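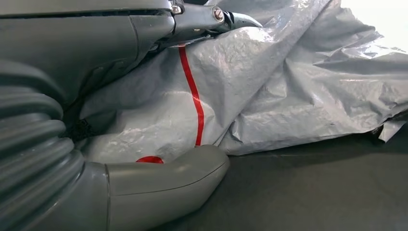

Holding the silver-gray bag with the red stripe over the bench, at Moniston.

Visits > Labs and workshops > Moniston open day

19 October 2022
By Bronwyn Quinlan

So I finally got to the Moniston open day, and I spent most of it at the handling bench (sorry, everybody who was waiting behind me!). Tahmineh Parsa runs that corner, and she has a rule sheet taped up at eye level that I copied into my notebook while she talked.

Crumpled plastic bags are a pain for a robot hand. They fold, they shine, they never sit the same way twice. So the Moniston rule is that a bag goes through 100 grasps on the bench before anybody writes a word about it, and every drop gets logged, even the embarrassing ones. Badus, where I used to work, stopped at "looks fine to me," so I was taking notes like mad.

The other rules I liked: hands stay off the bench until the operator says "clear" out loud, and fingertips get checked for nicks at the start of each shift. Jamshid Tehrani asked if people skip that last one when it's busy. Tahmineh said yes, they used to, and now the log won't open until it's ticked. Ha!

I did grumble about the paperwork. The full handbook is 735 pages and I'd bet good money the glossary is half of it. A shorter version is due in January.

Coffee was good, parking was awful. Go in by the Prurer gate if you can, the main lot only holds 400 cars and it was full when I pulled up.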